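Keeping two arms in good order: a talk with the technician at Midcombe

The workshop at Midcombe is in the back part of a former furniture warehouse, and the first thing I noticed when I came in was how quiet it is. I expected compressors and alarms. Instead there was the small sound of a fan, and a man in socks who was kneeling on the floor and feeling along a cable with two fingers.

He asked me not to print his name, as he does not like to be found on the internet. He is the only full-time technician for the two-armed machine which the team calls Rainer. He came to it from elevator maintenance, and he has looked after it for 3 years.

"In elevators you learn to listen," he told me. "A bearing tells you many weeks before it stops. With the arms it is the same, only the voice is smaller."

Rainer is used to practice work with household furniture: turning it, holding it, putting parts on and taking them off. My readers know the factory type of robot, which stands behind a fence and repeats one movement all year. I asked him what changes for the person with the wrench when the work is of this other kind.

"The loads are never the same," he said. "In a factory cell you know the worst position, and you check the machine for this position. Here the worst position can come at any moment. A chair is light, but if you hold it by the end of the leg, it is suddenly not so light for the wrist."

His day begins at 7 with what he calls the cold round. Before anything gets power, he moves each joint by hand through its range, as far as the brakes permit, and he wipes the metal shells with a dry cloth. The wiping is part of the inspection. A thin line of grease at a joint housing is easy to miss with the eye, he explained, but the cloth shows it at once. Then he puts a light pull on every connector. After this he switches on and lets the arms go through a slow program of 20 minutes, during which he does not talk to anybody and does not drink coffee.

"People think I am unfriendly in the morning," he said. "I am only listening."

I asked which part gives him the most trouble, and I was sure that he would say the motors. He shook his head before I finished the question.

"Cable. Always cable. The motors I have opened one time. The cables I look at every day of my life."

The difficulty, as he explained it to me, is in the length. A cable that goes outside of the arm must have enough slack for the farthest reach and the strongest turn of the wrist. But each extra piece of slack makes a loop, and a loop can catch on something. With a smooth box there is no danger. With furniture, which has legs and corners, there is. In his first winter he made the loops too short and broke a connector. After that he made them too long, and one of them went around a table leg and stayed there. Now he has a strip of tape on the wall with pen marks for every cable, and when he fits a new one he cuts it by the tape and does not calculate anything.

"The drawing from Benditik gives a number for the slack," he said, meaning the firm that supplies their cable sets. "It is a good number, for an arm that does nothing difficult. I add 80 millimeters and then I watch it for one week."

The watching he takes seriously. When the team works with a chair, he stands to the side with his hands behind his back, and he follows the cable with his eyes. He does not look at the chair. If it falls, he said, this is a matter for the people who write the programs. 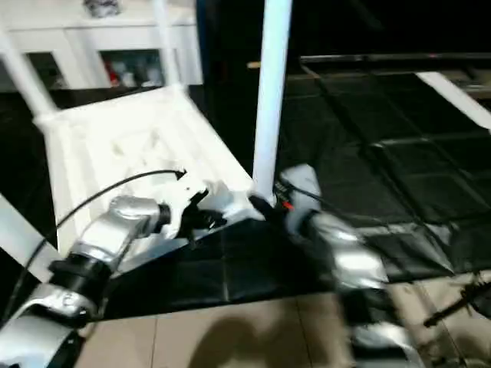 Both grippers at the chair during a working session. The black cable of the left arm makes its loop above the seat frame.

I asked him why the chair is put upside down for such work, as I would never treat my own chairs like this, except for cleaning. He laughed and said that I should try to look at the bottom of a leg in another way. For the machine it is also comfortable, because the legs are then free to reach from above. The mat he likes for a personal reason: when a screw falls on his own beige tiles at home, it jumps under the refrigerator.

About the grippers he spoke longer than about anything else. The fingers are small, and they have small joints, where paint dust and fibers collect. He cleans them with a soft brush, never with compressed air. Air looks quick, he said, but it pushes the dust deeper into the joint, and he pays for it in May when the yearly service comes. For the finger screws he uses a torque driver from Rornora, and he is strict that it goes back to its hook after every use. One colleague put it in a drawer with hammers. It was then sent away to be calibrated again, and the colleague had to wait with him for the parcel.

Every gripper has its own page in a paper notebook. He writes there the hours, the screws he has replaced, and also words which would not fit in a database. On one page I read "a little lazy when closing." Two pages later it said "better after cleaning, but I do not trust it."

"The computer has a log also," he said. "The log tells me the current was inside the limits. It does not tell me that I do not trust it."

When he decides that a gripper must be changed, the exchange itself is not long. He brings the arm to a low position, supports it with a padded stand, takes away the power and waits. Then come the connector, the ring of screws and the new unit. The part he does not let anybody shorten is the test afterwards. The new gripper has to close and open 20 times on a piece of wood, and after this he takes hold of the wrist and turns it slowly with his ear near to the housing.

I wanted to know if he would recommend the work to a young person. He thought for quite a long time and cleaned his glasses.

"To a patient one, yes. You must like to find nothing. Most mornings I look at everything and I find nothing, and then I write in the book that I found nothing, and this was a good morning."

He then excused himself, because he had heard something in the left elbow while we were talking. I had heard only the fan. When I left he was already on his knees again, with the cloth over his shoulder and the notebook open beside him.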